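Parcombe Laboratory, Manipulation Software Group
Notebook entry, June
Cell: garment cell, two arms
Present: Mebrat Negash (entry), Tekle Dinsa, Tsegereda Lencho. Gemechu Alemneh joined from 14:20.

Purpose of the session

To establish why the pile separation routine stalls when both arms hold fabric at the same time, and to test the revised arbitration layer in Zudivura before it is merged. The stall was first recorded by Guadalupe Figueroa during her review of the May logs. Her note is filed with the ticket and should be read alongside this entry.

State of the software at start

The planner was running from the main branch. The perception node used the garment segmentation weights issued by Hadgu, unchanged. The controller on each arm ran its own impedance loop, with the coordination layer sending shared set-points above it. Logging was set to full for both wrist streams and for the joint torques. The log disk was cleared beforehand, as last time it filled during the second block and the torque record was lost.

Work carried out

The first block repeated the fault on the old code. The left arm was told to grasp the garment with the highest confidence score, and the right arm to steady the rest of the pile. In the old arrangement each arm asks for a lock on a region of the segmentation mask and holds it until its motion is complete. When a garment is lifted, its mask grows and may run into the region held by the other arm. Each arm then waits for the other to release. The planner reports this as "target unavailable", a message which has misled several of us, as it suggests a perception fault. Tekle has changed the text to name the lock and its holder.

We then switched to the Zudivura branch. Locks are now held against a garment identity, with a time limit, and the steadying arm yields by default. The identity is carried forward from one mask to the next by the tracker.
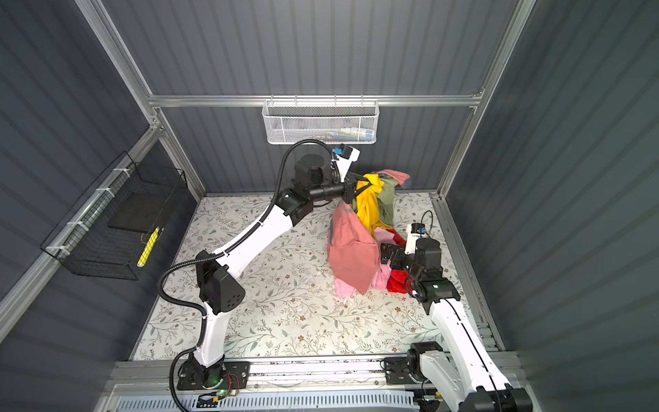
Second block, revised arbitration. Left gripper on the yellow garment, right gripper at the red.

The revised code cleared the stall in the cases which had produced it in the morning. A different difficulty then appeared. Where two garments of similar colour touch, the tracker may merge them under one identity, and the lock then covers both. The salmon-pink and pale pink items are the obvious pair. Tsegereda replayed the wrist streams offline and found that the merge takes place when the confidence of the smaller mask drops for a few updates, after which the tracker discards it and gives its area to the neighbour. The olive-green item was tracked correctly throughout the replay.

Parameters changed

Lock time limit: 2,000 ms, previously none.
Tracker memory for a lost mask: 11 updates, previously 4.
Steadying force set-point: unchanged.
Planner retry on refused lock: enabled, with one retry only.

The longer tracker memory reduces the merging but does not remove it. It also delays the release of an identity once a garment has left the pile, so the planner may go on reserving a region that contains nothing. Gemechu is of the view that release should be triggered by the gripper state and should not depend on the tracker at all. I agree in principle. It requires a message which the gripper driver does not publish at present.

Tooling

The replay tool from Vollellow reads our logs once the time stamps have been converted. Tsegereda's conversion script is in the shared tools folder. It assumes that both wrist streams start together and will give wrong offsets where they do not. Run 153 is affected and must be replayed by hand. Please do not quote timings from that run until this has been done.

The lock viewer now draws the holder of each region in the colour of the arm's status line. Tekle asks that anyone using the old viewer close it before starting the new one, as both attempt to open the same port.

Outstanding

Gripper driver to publish a held/released message. Gemechu to draft the interface.

Tracker merge on similar colours. Tsegereda to try adding the depth edge as a further cue, using recorded data first.

Replay of run 153. Negash.

Zudivura branch to remain unmerged until the time limit has been tested with the steadying arm under load. Guadalupe to review.

Addendum, 17:05. Tekle reports that the retry counter is not reset after a successful grasp, so a second refusal in the same run is treated as final. Corrected on the branch. The afternoon runs were made before the correction and are marked accordingly in the log index.

M. Negash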